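Cernholm Desktop Objects

Short clips and stills of small office items on printed table covers. Maintained by Shanthi Jayasinghe, Presteck.

Contents

3,832 clips, sorted into 31 folders by object. Calculators, staplers, tape dispensers, key rings and so on. Almost 280 clips have no label yet and sit in the folder "unsorted".

Table covers

Patterns are listed in covers.txt – florals, checks, plain. Covers were used as they came, and marks on them have not been edited out.

Labels

One object name per clip, lower case. A desk calculator is "calculator", never "calc". Angle is given as straight or turned. 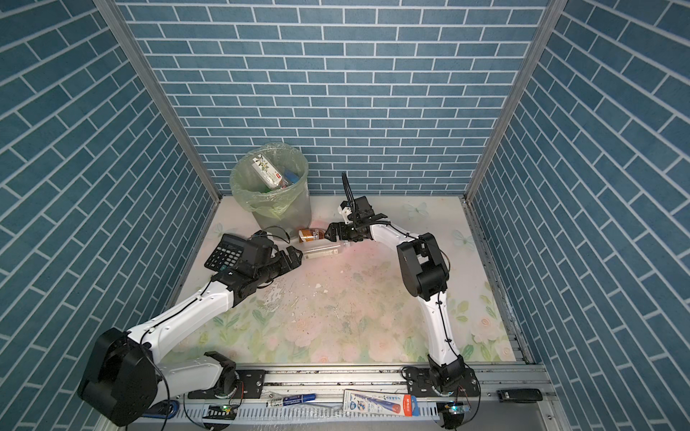 Folder "calculator": black desk calculator, turned, on the rose-print cover. Blue brick-pattern walls.

Known problems

The rose print and the butterfly print are listed as two covers in the February list. They are one cover – use "rose". 20 clips in "tape" are duplicates.

Changes

Folder names no longer contain spaces. Send corrections to Shanthi with the folder name and clip number.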